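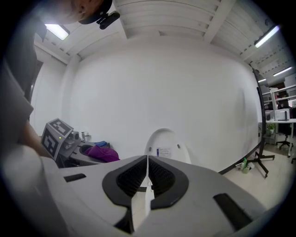
Wiping Down and Resetting a Shared Work Table

This procedure covers a hard-topped work table used by more than one person in a day. It takes 15 minutes for a table of ordinary size. Adjust the order if your table cannot be reached from both long sides.

What you need

Two cleaning cloths, one for washing and one for drying
A bowl of lukewarm water with a few drops of dish soap
A shallow tray for small parts
A soft dry brush

Step 1. Clear the surface

Move small items to the tray first. Short cylinders and anything else that rolls should be laid down, with the long side against the tray wall. Shake out used cloths over a bin and put them with the laundry. A cloth left crumpled on the table holds grit and will scratch the top the next time it is used.

Switch off powered equipment before moving it. Carry it by the body, never by the cable or the lens.

Step 2. Dry brush

Brush from the wall side toward the front edge. Collect the dust in your hand or a pan. Pay attention to the joint between table and wall, where most of the debris sits.

Step 3. Wash

Wring the cloth until it no longer drips. Fold it in four and wipe in straight overlapping strokes, turning to a clean face after each third of the table. Do not spray cleaner directly onto the top. Gray and other mid-tone surfaces hide soap film well, so check from a low angle against the ceiling lights.

Step 4. Dry

Use the second cloth in the same direction. Include the underside of the front edge.

Step 5. Put items back

Tall items go near the wall and flat items in front of them. Keep a clear strip of 2 inches along the front edge. Printed labels and markers should face the person working. Wipe them with the dry cloth only.

Interval

Repeat at the end of each shift. Wash the cloths after every second use, without fabric softener, which leaves a residue on smooth surfaces.

If a stain remains after Step 3, lay the damp cloth over it for five minutes and wipe again before drying.

Procedure by Tülin Erdem. Step 5 revised 2025-05-20 after comments from Dehua Hou.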